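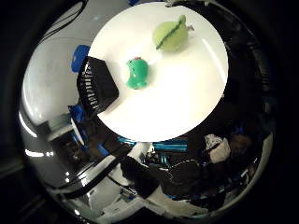 Question : Comment nettoyer et ranger de petits objets verts posés sur un plateau blanc commun ?

Rubrique : Entretien des espaces partagés
Posée par Clementina Meireles le 12 juin 2009

Madame, Monsieur,

Notre association occupe, dans les locaux de Jatside, une salle de travail partagée dont le mobilier comprend une table à plateau blanc. Plusieurs petits objets y restent en permanence : une sorte de peluche arrondie, vert pâle, marquée d'un trait plus foncé, qui porte une petite étiquette ou une attache d'un gris presque blanc, et une figurine vert sarcelle au corps arrondi, assez proche d'une grenouille ou d'une tortue, avec un minuscule point rouge sur la tête.

Le règlement intérieur, révisé au mois de mai, demande que les surfaces communes soient dégagées et nettoyées chaque semaine. Je souhaiterais donc obtenir un avis sur les trois points suivants.

1. Quel produit convient à un plateau blanc brillant sur lequel on pose régulièrement des ordinateurs et des tasses ? Le nettoyant employé jusqu'ici, de marque Graltetar, laisse un voile gras que l'on voit surtout en fin d'après-midi.

2. La peluche peut-elle passer en machine ? L'étiquette ne donne aucune consigne que je sache lire.

3. Existe-t-il un usage pour le rangement des objets de ce genre lorsque leur propriétaire ne s'est pas fait connaître ?

Je précise que le budget d'entretien est modeste et que je ne souhaite pas faire appel à un prestataire.

Avec mes remerciements.

Réponse de Khanyisile Hendricks
Retenue par l'auteur de la question -- 5 votes

Madame,

Je réponds dans l'ordre de vos questions.

Pour le plateau, il convient de renoncer provisoirement au produit actuel. Un voile gras provient le plus souvent d'un dosage excessif ou d'un rinçage omis. Lavez la surface à l'eau tiède additionnée d'un peu de savon liquide neutre, au moyen d'un chiffon en microfibre bien essoré, rincez avec un second chiffon, puis essuyez aussitôt. Les poudres à récurer et le côté vert des éponges sont à proscrire : ils ternissent le blanc de façon définitive. Vous ne mentionnez pas la matière du plateau. S'il est laqué, évitez également l'alcool ménager.

Pour la peluche, en l'absence de consigne lisible, je déconseille la machine. Un lavage à la main, à l'eau froide, suffit dans la plupart des cas. Pressez l'objet dans une serviette sans le tordre et laissez-le sécher à plat, loin d'un radiateur. Un essai préalable sur une petite zone du trait foncé permettra de vérifier que la teinture ne dégorge pas sur la partie claire.

La figurine se nettoie avec un chiffon humide. Si le point rouge est peint, n'y appliquez aucun solvant.
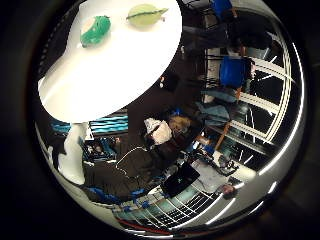

Les deux objets verts sur la surface blanche.

S'agissant du rangement, la règle suivie au centre Beddoe, où j'ai tenu l'accueil, était la suivante : l'objet est placé dans une boîte fermée, un avis est affiché dans la salle, et il est conservé 90 jours. Passé ce délai, il est remis à l'accueil général. Il s'agit d'un usage interne sans valeur juridique, que votre règlement peut adapter.

Réponse d'un membre non inscrit
1 vote

Vinaigre blanc dilué et essuyage immédiat. Cela a donné satisfaction chez nous sur un plateau comparable. Pour la peluche, je ne sais pas.

Réponse du service Nullthorpe, entretien des locaux
Sans vote

Madame,

Nous attirons votre attention sur le fait que le vinaigre n'est pas recommandé si la table est en pierre ou en composite calcaire. Il y a lieu d'identifier le matériau avant toute application -- la référence figure en général sous le plateau, près du piètement.

Quant aux objets, un simple plateau de rangement placé sur une étagère évite de les déplacer un par un à chaque nettoyage.

Commentaire de Clementina Meireles

Je vous remercie. Le savon neutre sera essayé dès la semaine prochaine. Aucune référence n'a été trouvée sous le plateau, je m'abstiendrai donc d'utiliser le vinaigre.

Page consultée 1 862 fois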